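**Ticket 846 – left gripper opens late when both arms work together**
Opened Friday, August 8, 2025
Product: Zomance two-arm control package
Submitted through: Goltby help desk
From: Bruronville student robotics club, summer project

Hi! Me again, from the Bruronville club. I'm the one who wrote in back in May when we couldn't get the arms to log in to the same session (fixed, thank you, it was the password with the space in it). This time it's a weirder one and I've been keeping notes, so sorry for the length.

What we're doing: our summer project is two-arm handling of soft things. One arm steadies, the other one grabs, then they swap. We have a showing for the parents at the end of the month and we'd like the swap to work by then, because at the moment it's the part where everybody in the room goes quiet.

What goes wrong: when both arms are running, the left gripper opens late. I press open, the right one goes right away, and the left one thinks about it. Sometimes it's only a hair behind. Sometimes it's long enough that the left arm has already started moving away with its fingers still shut, and then whatever it's holding comes along for the ride. If I run the left arm by itself, no problem at all. It's quick and it's quiet.

Things I tried before writing in:

- Restarted everything. The delay was gone for maybe one swap and then it was back.
- Swapped the left and right gripper cables at the controller. Still the left one that lags! I really thought that was going to be it.
- Turned the speed down for both arms. It looks calmer but the left gripper is still behind.
- Reloaded our saved settings from the spring. These were made before we did the Zomance update, so I'm not sure I should have done that. I put the new ones back afterward.
- Tried it with nothing to hold, just open and close in the air. Same delay, so I don't think the grip force has anything to do with it.

One more thing I noticed is that the log window shows both open commands going out on the same line. So from where I'm sitting the message leaves on time, and the left gripper either gets it late or gets it and sits on it. That's a guess, I'm still learning what half of the columns in that window mean.

The help page says to attach a view of the work area and the arms near the object, so these are from the session I've been writing about. The red pouch with the black edge is our practice piece. It's a good shape for this because it's soft but it doesn't flop around too much.

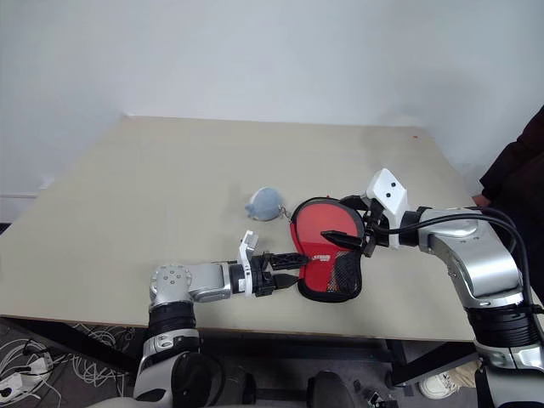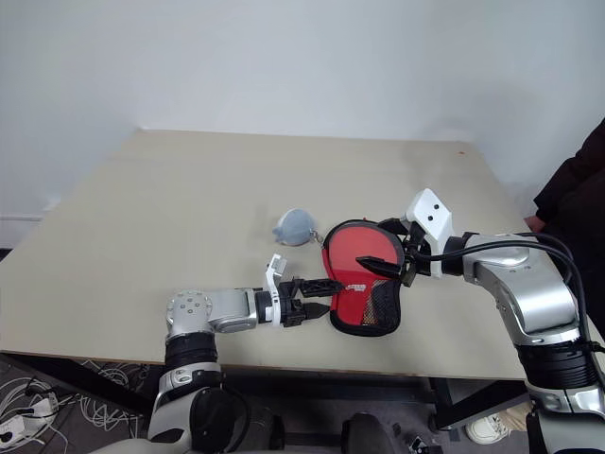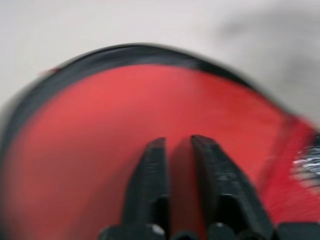
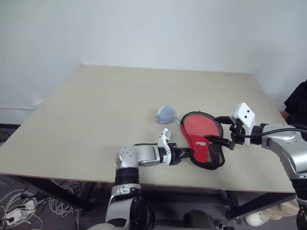 **Goltby help desk:** Thanks for the notes, they save us a round of questions. Since a cable swap at the controller didn't move the problem to the other side, please look at the software before you take anything apart. Open the Zomance settings, go to the page for the left arm, and find "Wait for partner." If it's on for the left and off for the right, the left gripper will hold its command until the right one reports that it has finished. Reloading settings from before the update can turn it on for one arm only, and putting the newer file back doesn't always clear it. Set both sides to off, save, then close the program fully and start it again. Please run 5 swaps afterward and tell us how many were late.

**My reply, same afternoon:**

OK so you were right about the setting! It was on for the left and off for the right. I would never have found it, it's at the very bottom of the page under the camera stuff and you have to scroll inside a box that doesn't look like it scrolls.

I turned it off, saved, closed the program and started it again. Then I ran the swaps like you asked and here's how they went:

| Swap | Left gripper |
|---|---|
| 1 | on time |
| 2 | on time |
| 3 | late |
| 4 | on time |
| 5 | late |

So that's 3 good and 2 late, which is a huge improvement – before this I don't think we'd had a good one all day apart from right after a restart. But it's not all the way there. The late ones were also less late, if that makes sense. The arm hadn't started to pull away yet.

Two questions while I'm here:

1. You said reloading the old settings might have caused it. Except we had the delay before I reloaded them, that's why I reloaded them in the first place. Could the update have done the same thing by itself? One of the other club members did the update and clicked through the screens pretty fast, so it's possible we said yes to something.

2. Is it safe to delete the spring file now? I'd like it gone so I don't get tempted again, but it also has our home positions in it and those took us ages to get right. If there's a way to keep the positions and throw out the rest, please tell me where the button is, and assume I'll look in the wrong place first.

**Goltby help desk:** Yes, the update can do it. There is a screen that asks whether to "match arms," and if it's skipped the two sides keep different values. For the positions, go to File, then Export, then tick "Positions only." Check that the new file opens before you delete the old one. For the swaps that are still late, look at "Report rate" on both arm pages. The numbers should be the same left and right. Does anything differ?

**My reply:**

They differ! The left one is set lower than the right one. I've matched them, and this time I did use the match arms screen (it's under Tools if anyone else in our club reads this ticket later) so it should have caught anything else I missed.

Positions are exported and the file opens fine. The spring file is still there. I'll get rid of it once we've had a proper session without trouble.

I only had time for a few open and close tests in the air before we had to give the room up, and the left side kept up with the right in all of them. I haven't done the real swap on the pouch with the new rates yet. Could you leave the ticket open until I've been able to run another full set? I'll do the same count as before and put the table here, and I'll save the log window this time instead of trying to read it while I'm holding the controls.

**Status:** open, waiting on customer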